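Section 4: Cleaning and sealing your stone countertop

Read this section before you use the countertop for the first time. It applies to all Zetier natural stone tops, including the Clerosia and Nicholas lines. If you have a Kimow engineered top, skip the sealing steps and go to Section 5.

Before you start

You will need a bottle of stone sealer (part 3352), two lint-free cloths, a soft sponge, dish soap and warm water. Open a window. The sealer has a strong smell until it dries.

CAUTION: Do not use vinegar, lemon juice, bathroom cleaner or scouring powder on marble. Acid leaves dull marks that sealer will not remove.

4.1 Checking whether the top needs sealing

1. Wipe a small area with plain water and let it dry.
2. Put a spoonful of clean water on the same spot.
3. Wait 15 minutes, then blot the water with a cloth.
4. Look at the stone from the side, with the light behind it. If the spot is darker than the stone next to it, the top needs sealing.

Test at least one spot near the sink and one near the stove. These wear faster than the rest.

NOTE: Veins can take up water at a different rate from the stone beside them. Test the plain stone first, then a vein.

4.2 Everyday care

1. Blot spills right away. Do not wipe them across the surface.
2. Wash the top with a few drops of dish soap in warm water.
3. Rinse with clean water and dry with a cloth.
4. Lift bottles and jars when you move them. Sliding them drags grit over the polish.
5. Keep oil, wine and vinegar bottles on a tray. A ring can form under a bottle overnight.

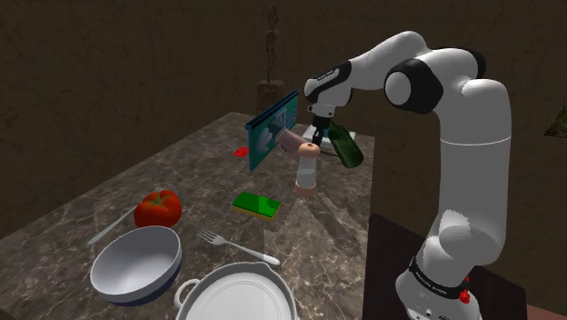
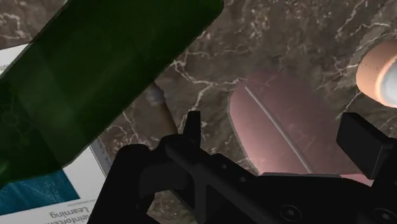
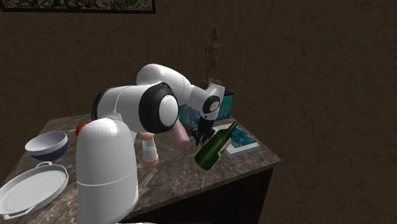 Glass bottle and marble top, three views

Page last changed: 12/15/24

4.3 Applying the sealer

1. Clear the whole top and wash it as in 4.2. Leave it to dry overnight.
2. Shake the sealer and pour a small amount onto a cloth.
3. Work in sections no wider than your arm can reach. Rub the sealer on in small circles until the stone looks evenly wet.
4. Leave it for 10 minutes. Do not let it dry on the surface.
5. Buff off everything that is left with the second cloth.
6. Repeat steps 2 to 5 for the next section, overlapping the last one slightly.
7. Keep the top clear and dry for 26 hours.

If the surface feels sticky the next day, too much sealer was left on. Put a little fresh sealer on a cloth, rub the sticky area for a minute and buff it dry – do not scrape it.

CAUTION: Used cloths can heat up by themselves. Lay them flat outdoors to dry before you throw them away.

4.4 Stains

Oil stains look dark and have a soft edge. Mix baking soda and water to a thick paste, spread it over the stain and cover it with plastic wrap. Remove it after a day and rinse. Old stains may need the paste more than once.

Rust stains need a special cleaner. Order part 491 and follow the sheet in the box.

Dull marks are etching, and paste does not help. Light etching can be polished by a stone fitter.

4.5 Care record

Write the date of each sealing on the card inside the back cover. Clerosia tops should be tested every June and Nicholas tops every second June.

Section prepared by Radymyr Didenko. Continue to Section 5, Engineered tops.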